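Pink

Pink is a pale tint of red, and one of the best-loved colours in household cloth. It ranges from the faintest shell shade to strong, almost purple tones, and it has a wonderfully lively history!

Naming

In English the colour takes its name from a garden flower, the pink, whose petals have frilled edges. The word was in use for the flower first, and only later for the shade.

Dusty pink

Dusty pink is a softened form with a little grey in it. It hides fading well and sits happily beside brown, cream and deep red – a gift to anyone choosing bedding or cushions.

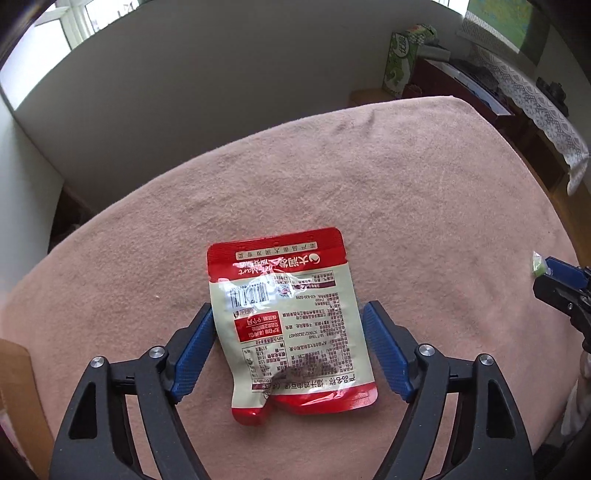

A snack pouch on a dusty-pink fabric cover

Dyeing

Madder root, used sparingly, gives a warm pink on wool. The dyer Sieglinde Rieger, who worked at Fillham, kept a marvellous book of 300 samples, many of them pinks from the same pot as it weakened. Her pupil Evaristo Cervantes repeated the work on cotton, where the colour comes out cooler and needs two baths.

In the home

Pink towels and table linen remain popular, and look especially fine against pale wood. Strong sunlight is the main enemy of the colour, so Fillham dyers dried their cloth in shade, even in July.

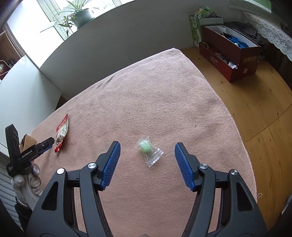

Pink towel on a light wooden table

See also: Madder; Rose (colour); Salmon (colour)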